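4.2 Recording the saucepan task

1. Set the cooktop control to off. Leave the saucepan empty.
2. Lay the lid flat on the table.
3. Start the Tiltance logger and bring the right hand to the handle.

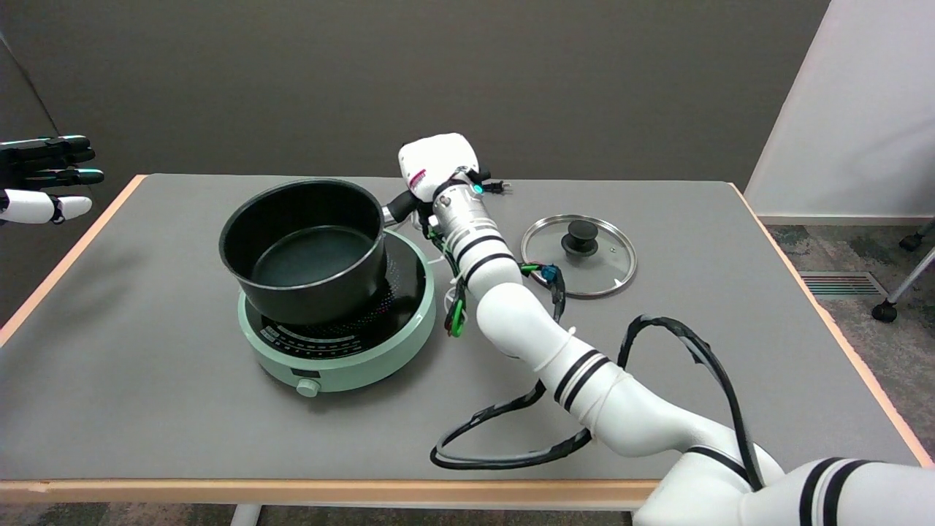
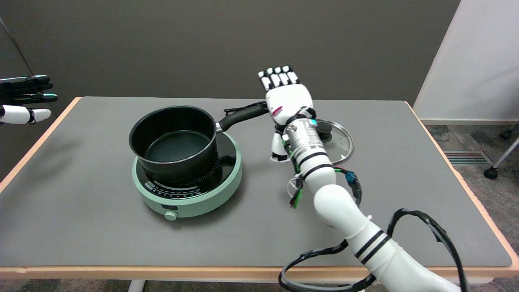

4. Record 300 episodes per condition. The Meltine policy was trained on 3078 episodes; shorter sets shall not be compared with it.

Caution: Keep cables clear of the forearm joints.

Note: Failed grasps are retained and labelled. Enquiries: Syfiqah Pasaribu.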